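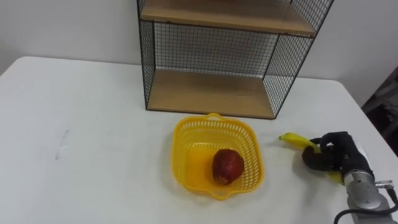
Search this site Go

Household Storage, Handout 2: Fruit at Home
Laimutė Navickas
Monday, March 15, 2021

Print this page | E-mail this page

Apples and bananas both give off ethylene as they ripen. Bananas respond to it quickly. If you want them to last, store the two apart. To hurry green bananas along, put them next to an apple.

Baskets with perforated sides let air move around the fruit. Line a hard basket with a towel if the fruit is soft. Set each piece in by hand and don't drop it, as bruises spread.

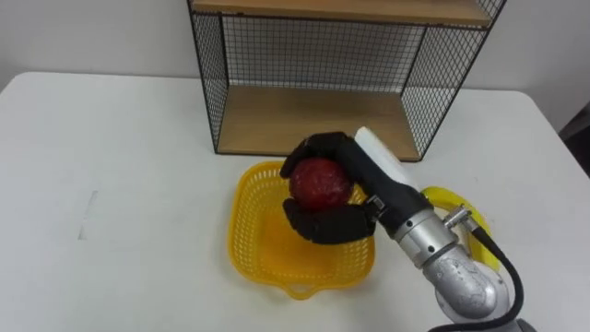 Fig. 1. Apple held over the basket.

Leave bananas out until ripe. Apples keep longest in the refrigerator. An open wire shelf is fine for fruit you will eat within the week. Wipe the boards before loading.
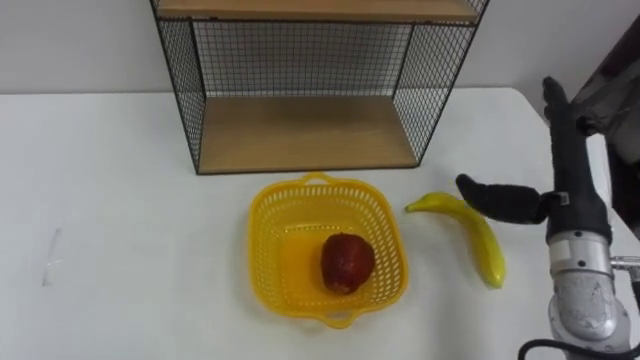 Fig. 2. Apple in the basket, banana on the table.

For next time: read the Bramo notes, section 2, and bring your storage log. Questions to Fredy Cusi.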